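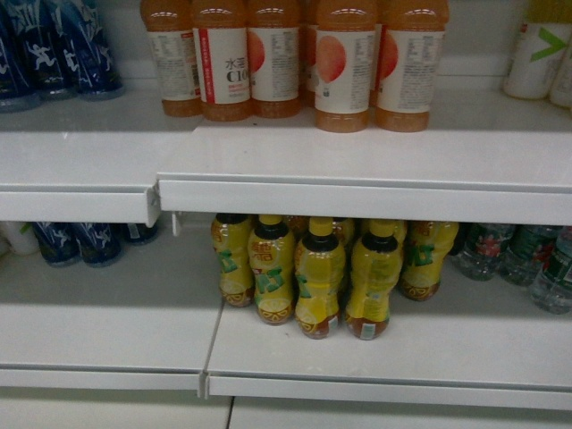
## drinks aisle thread, 1/15

Spent part of my evening in February facing the drinks shelves at the Pryor Street store. Facing is when you pull everything to the front and turn the labels out so the shelf looks like no customer has ever touched it. Customers touch it constantly. Thread.

**2/15**

I took this on as a few evening shifts a week, on the theory that it would be soothing. Small task, clear goal, nobody emails you. I have since developed opinions about bottle shoulders.

**3/15**

The orange grapefruit ones are my nemesis. White wrap label, cloudy orange juice, very cheerful. The front has the name in big black letters and a red stripe. The rest of the label has a cut grapefruit and a great deal of fine print. Guess which part wants to face the aisle.

**4/15**

A round bottle has one front and what feels like eleven sides. You turn it until the name is dead center, you let go, you nudge the next one in, and the first one rotates a few degrees out of spite. By the end of a row you have one bottle facing forward and its friends all reading their own ingredients.

**5/15**

Leltley, our shelf layout software, has a drawing of this section in which every bottle is a perfect little rectangle facing dead ahead. I would like to live in the Leltley drawing. I bet the floor is clean there too.

**6/15**

Leltley also believes we hold 133 bottles in this bay. I have never gotten 133 bottles into this bay. I got close once by laying two on their sides at the back, and the morning shift left me a note with an underline in it.

**7/15**

Things I have learned about white painted metal shelves:

- they show every sticky ring
- they show the cloth mark from where you wiped the sticky ring
- the rounded lip at the front is a very comfortable place to rest your forearm until you stand up and have a stripe on it

**8/15**

People ask if the drinks are in order by flavor. They're in order by who pays for what height, as far as I can tell. Eye level is prime real estate. Ankle level is where Watska puts its plain barley tea, which sells perfectly well to children and people who have dropped something.

**9/15**

The dark blue bottles to the left of the grapefruit ones are no trouble at all. They get put up and that's the end of it. I have stopped making eye contact with them because I don't want to be seen playing favorites.

**10/15**

Customer this evening, watching me turn a juice for the third time: "Do you get paid extra for that?"

No ma'am.

She then took the one I had just turned. Front of the row, beautifully centered. Left a gap like a missing tooth. Walked off looking pleased, and fair enough, it was the best bottle on the shelf.

**11/15**

There are two schools of thought on gaps.

School one: pull the one behind it forward right away.

School two: leave it, because a shelf with a gap looks like people are buying the stuff, and a perfect shelf makes people nervous about ruining it.

I belong to school two from 9 p.m. onward.

**12/15**

Back-of-row bottles are a whole separate society. You've got your neat front line and then one behind it wedged between two others, showing a sliver of label, hoping you won't reach in. I reach in. The sleeve catches. The whole row shuffles forward an inch and we start again from post 4.

**13/15**

Some technique, for anyone who got here by searching for actual help:

Hold the bottle by the cap and turn from the top. If you grab the middle you drag the neighbors around with you. Start at the right end if you're right-handed. Set the front line first, get it level, and only then fill in behind. Check it from where a shopper stands, three steps back, and fix the one you can see from there. Leave the others alone. You will want to go back for the others.

And rotate your dates. Older stock to the front. I know it's easier to drop the new ones in front. Everybody knows it's easier.

**14/15**

Replies so far:

"Why don't they make the bottles square?" Stisto did, on a lemon thing last summer. Lovely bottle. Stood in line like a choir. Tasted like a candle and was gone by fall.

"Can't you put the name on both sides of the label?" You'd think so. Then where would the fine print go.

"Is this really bothering you?" It has been bothering me since the second shift. I faced the spice rack at home. I faced the shampoo. I was at a friend's place for dinner and turned all the mustards while they were getting the door.

**15/15**

The weekly handheld report says I've scanned 594 drinks. It doesn't say how many I turned, and I have asked whether it could, and the answer was a look.

Anyway the grapefruit row is done for the night, by which I mean I've stopped. One facing out, a couple at a jaunty angle, one standing a bit farther forward than the rest like it has an announcement to make. Going to get my coat.

**late add**

Several of you have now sent me pictures of the drinks shelves at your own stores, with circles drawn on the crooked ones. Thank you, I hate it. The one with the iced teas all facing the wall is going to stay with me.

**later add**

For the person asking which one I buy on my break: the grapefruit. From the back of the row, so I don't wreck the front. Then I have to straighten whatever I knocked getting to it, which eats up most of the break.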